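Gorkberg Opens Second Recording Phase for Office Tidying Demonstrations

Head-mounted capture in ordinary workrooms supplies training episodes for the Himano manipulation model

TRATDALE -- Gorkberg has begun the second phase of its demonstration program for Himano, a learning system intended to control two-armed robots in small offices. The phase covers waste handling and light tidying, and will run until February.

In the first phase, operators recorded 285 episodes of single-object tasks at fixed workstations. The second phase moves to furnished rooms and to tasks with several dependent steps. Each participant wears a camera at head height and works with bare hands at a normal pace. No markers or gloves are used, and the rooms are not repainted or relit for recording.

"A policy trained on rigid objects has very little to say about a thin plastic bag," said Holger Backlund, who leads data collection at Gorkberg. "The shape changes with every contact. We need many examples of people gathering, twisting and closing bags, including the attempts that go badly." 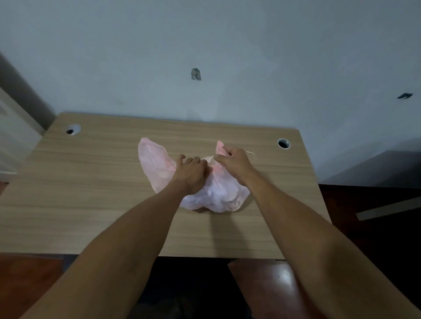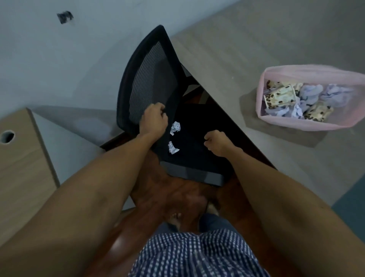
Episodes are segmented by hand after recording. An annotator marks the start and end of each contact and assigns a short instruction in plain language, such as "tie the bag" or "pick up the paper from the seat." Two annotators label every episode separately. Where their boundaries differ, the episode goes to a reviewer, and episodes that remain disputed are kept in the archive but left out of training.

Seija Kinnunen, who manages annotation, said the new material has required changes to the labeling guide. "Crumpled paper on a chair is a simple target until a hand passes over it," Kinnunen said. "The guide now states how to label an object that is hidden for part of the action -- the old version left that to the annotator."

Hand pose is estimated from the video and mapped to the robot's grippers by software from Rizvi, Gorkberg's partner in the program. Segments in which the estimate is unreliable are flagged automatically. According to Jawad Kiani, technical lead at Rizvi, most flags arise when the fingers are close together or covered by translucent material.

The second phase is divided into four task groups: bag closing, bin emptying, surface clearing and chair repositioning. Evaluation on robot hardware will begin once all four groups have passed review. Results will be reported by task group, with failed trials included.

Participants may withdraw their recordings at any time before a training set is closed.

Research groups wishing to discuss access to the annotated episodes may contact Gizella Gál, program office, Gorkberg, Tratdale.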